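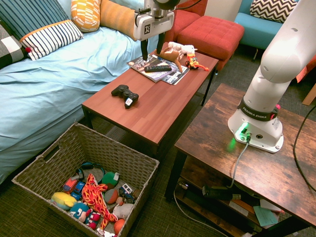 What should I budget for besides the arm?

Asked by tallpine in October, 4 replies hidden

We are setting up a tidying station in a furnished room: one arm, a coffee table, a bed, a basket of toys. The arm itself is paid for. I have been given $1,190 for everything else and have to hand in a list. The task is picking household things off the table and putting them in the basket. Do I spend it on fingers, on a wrist camera, or on the table the arm sits on? Also, do I need to buy props or can I use what people have at home? The quote I have from Undel is $557 for a camera mount and two sets of fingertips, and that seems like a lot.

Answer 1 (accepted)

I did a list like this for Altness last year. I would split it this way.

Mounting first. Whatever the base is bolted to has to stay put when the arm is stretched out. Ordinary side tables are fine for light work at low speed if you add weight to the lower shelf and fix the top properly. Put money aside for plates and bolts before you look at fingers.

Fingers second. The ones that come with the gripper will do magazines badly and plush toys well. Buy spare tips. We went through 12 in the first season.

Props last, and cheap. Use secondhand things, but choose them on purpose:

Game controllers. Good test items. The grips are round and smooth, the sticks stand up, and there is a different hold for every way it can be lying. Old PlayStation 3 ones are easy to find. Put your inventory label around the end of one handle, where the buttons stay clear.

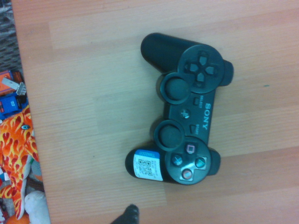 Soft toys. Get a mix of sizes, including one long one. The long ones hang over the rim of the basket and make the drop harder — you want that in your set.

Small cars and balls. Buy doubles. They roll under the furniture.

Also put in for cable covers and a longer power strip. I left these out and had to ask for more money.

Vangelis Pappas

Answer 2

$557 isn't bad if the mount is machined. Ask Undel whether the fingertips can be bought separately. Irneo sold me tips in packs of 14 and I still have most of them. Lead time matters too, mine took longer than the mount did.

Answer 3

Just get a bigger budget. We used Michailidis for everything and didn't have to make a list.

Comment from tallpine: Thanks. I moved the camera mount to the second order and put in for bolts, covers and tips. Still waiting to hear about the side table.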